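Accueil > Projets soutenus > Atelier Kitwood > Rapports d'avancement

Juin. Rédigé par la coordination de l'atelier Kitwood, à l'attention du fonds Giltineck

Le lot principal de tours de bureau est arrivé de Kalholm en deux livraisons. Il compte 569 unités centrales, dont 542 ont été enregistrées dans l'inventaire à la date de clôture de ce rapport. Les autres sont restées sur palette, leurs étiquettes d'origine étant illisibles ; nous attendons de Kalholm la liste des numéros de série pour les rattacher au bon de livraison.

Le travail de la période a porté sur l'ouverture des boîtiers et l'examen des composants. Chaque tour est couchée sur le côté, panneau latéral retiré, de façon à donner accès à la carte mère, au bloc d'alimentation et à la baie du disque dur. Les disques sont traités à part, selon la procédure d'effacement jointe à la convention.

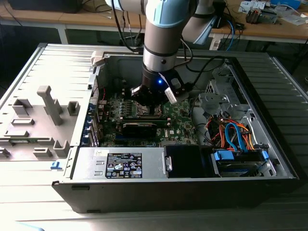 Que deviennent les disques durs dont l'effacement échoue ?
Ils sont percés sur place, inscrits au registre de destruction et remis à Gachanja avec le reste des déchets électroniques. Le registre est consultable à l'atelier et une copie sera annexée au rapport final.

Pour les autres composants, nous avons gardé le classement prévu dans la demande de subvention : réemploi en l'état, réemploi après réparation, pièces détachées, recyclage. Ces 4 catégories conviennent dans l'ensemble. La seule difficulté concerne les blocs d'alimentation, que nous ne pouvons pas classer sans essai en charge. Le banc d'essai commandé au début du printemps a été livré avec un mauvais faisceau de câbles et le fournisseur ne l'a remplacé qu'en fin de période. Les alimentations déposées sont donc stockées en attente, en caisses fermées, et n'apparaissent pas encore dans les totaux.

Le contrôle des cartes mères avance mieux. La vérification commence par les condensateurs (gonflement, traces de fuite), puis vient le support du processeur. Le processeur reste en place si la carte est destinée au réemploi. Dans le cas contraire, il est déposé et rangé en barquette antistatique avec la référence de la machine d'origine.

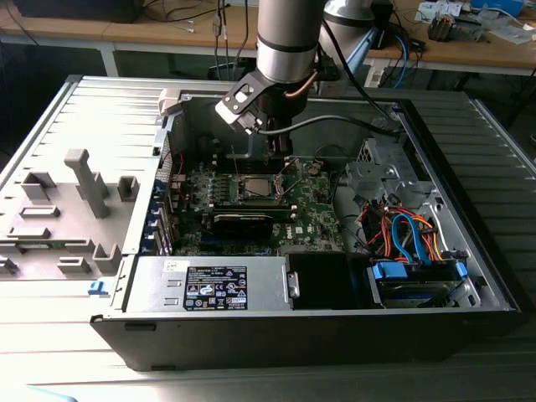

Tour Dell ouverte, processeur visible dans son support.

Une première série de 100 machines a été remontée avec de la pâte thermique neuve et un disque effacé. Elle est réservée aux établissements désignés dans la convention. L'installation du système se fait par le réseau interne, en fin d'après-midi, quand la liaison est moins chargée. Nous avions prévu de livrer cette série avant l'été ; la livraison est reportée à septembre à la demande des établissements, qui préfèrent recevoir le matériel à la rentrée.

Côté dépenses, le poste consommables est dépassé. L'écart vient de la pâte thermique et des sachets antistatiques, dont nous avions sous-estimé les quantités. Le poste transport est en revanche inférieur au budget, Kalholm ayant pris à sa charge la seconde livraison. Nous demandons l'autorisation de reporter la différence sur les consommables, sans changement du montant total.

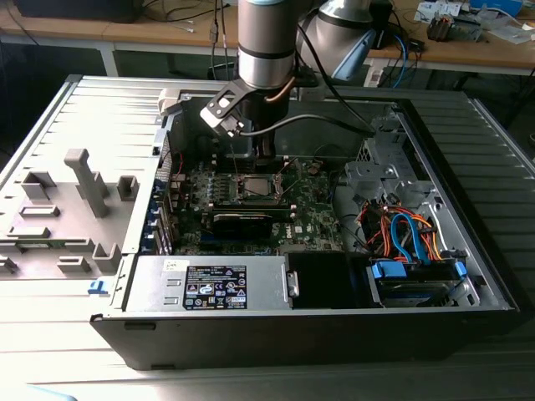
Il reste à régler la question du rangement des petites pièces. Les rails de disque, les câbles SATA et les cages démontées occupent plus de place que prévu et sont pour l'instant dans des bacs non étiquetés. Un rayonnage d'occasion a été proposé par Gachanja, à monter en juillet contre le mur du fond.

Pour la prochaine période, nous prévoyons de mettre en service le banc d'essai, de résorber le stock d'alimentations en attente et de terminer l'enregistrement du lot. Le tableau détaillé par catégorie sera transmis dès que les alimentations auront été testées.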